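She has run the mending and laundry table in Wutport for long enough that people leave bags on her step without calling first. Most of what comes in is small: baby things, dish towels, handkerchiefs, doll clothes, pillowcases with a torn hem. She sorts it, washes what needs washing, fixes what can be fixed and sends it on to families here and in Prernthorpe.

Last year 2451 pieces came through. She knows the number because the grant form asked for it. "I wouldn't have counted otherwise," she says. "I'd have said a lot."

She began in January, in her kitchen, with one basket and a sewing box. The basket filled in a day. By the end of the month she had moved everything to the back of the Nogueira building, where the rent is 60 dollars a month and the sink works if you turn the tap slowly.

I asked what people get wrong when they donate. She didn't have to think.

"They ball it up," she says. "I get a bag and it's one big knot. You have to pull it apart before you even know what you have." Small pieces are the worst for this. A sheet you can find the corners of. With something the size of a washcloth, the trim twists around and you end up holding it by the middle.

Her method is plain. Clear the table first. Put one piece down, find an edge, and follow the edge to a corner. Hold the corner and let the rest hang. Then lay it flat and smooth it from the center out.

"If you grab the middle and lift, all you've done is move the wad," she says.
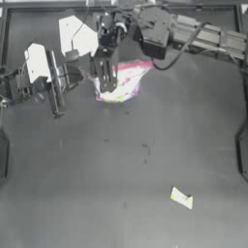

Colored trim helps, she told me, and she is always glad to see it. On a white piece with a bright border you can tell quickly where the edge runs, even when the cloth is bunched. All-white things take longer. She keeps those for the morning, when the light in the back room is better.

Scraps go in their own box – anything too small to hem. She uses them for patches and for testing stitches. She used to throw them out and is still annoyed about it.

For washing she does lights and darks, cold water, and a powder called Groludine that she buys by the tub. She doesn't iron unless a collar needs it. "Fold it while it's warm and you're fine," she says.

I asked if she would take on more. She said the shelves are full, and she would like a second table before she takes in another bag. Then she went back to the pile by the sink and started looking for corners.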